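Caught Melaniia Pasichnyk at about half four, between a delivery and the school run. She cooks soup and dumplings for people in Grendton who can't get out much, and has done for a while now. October is her busy month. We talked in her van with the heater on, so some of my notes are a bit damp.

First question was how it started. "My neighbour broke her hip. I made too much borshch. That's the whole story, sorry." She did one street, then two. Then Fedir Holovko rang from the Skareck end of town and asked if she'd do his mum as well.

She now has 67 people on the list. Not all of them every day — some only want the Sunday pot, some just want someone to knock.

On money she's blunt. "People pay what I ask or they pay half. I don't chase." The sums for last year came to 3133 in onions, beef, flour and the rest, and she paid a fair bit of it herself before the Onyshchenko bakery started sending over thier unsold bread.

Tubs are the thing she moans about most. They go out full and come back when they come back. Lids go missing first. "I have a drawer of lids that fit nothing. Severyn says chuck them. I will not chuck them."
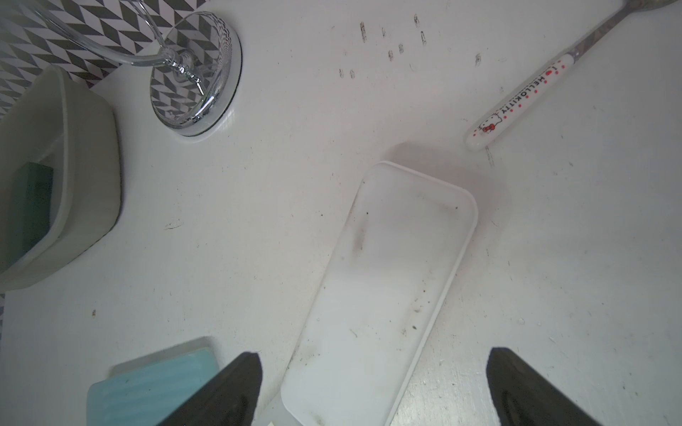
## On the recipes

Mostly her grandmother's, changed. Less salt. Beetroot grated fine for anyone with bad teeth. Barley out, rice in, then barley back in after complaints.

"Tymofii Shevchuk is ninety and he sends notes. Actual notes, in pencil. 'More dill.' Next week, 'too much dill.'" She keeps them all.

I asked about freezing. Dumplings yes, on a floured tray first, then bagged. Potato soup no, goes grainy. Borshch is better the second day anyway so she cooks the night before and lets it sit.

Does she taste everything? "Of course. I've not wanted dinner in years."

## On winter

Last winter was hard. Van wouldn't start, two drivers off sick, ice all the way up to Zosden. She did part of the round on foot with a shopping trolley. Her son told her to stop and she told him to peel carrots. 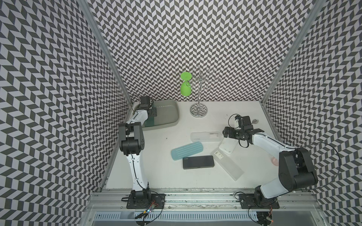 He did peel them, as it happens, and he's been doing the Zosden half since. Better driver than her, she says, worse at chatting. Rounds finish an hour earlier when he goes, and the phone rings all evening with people asking if she's ill.

Would she ever hand it over? Long pause. "To who?" Then, after a bit — "Maybe if they made the dough properly. You can't roll it cold. They all want to roll it cold."

She had to go then. I got a tub of mushroom soup and strict instuctions about bringing it back.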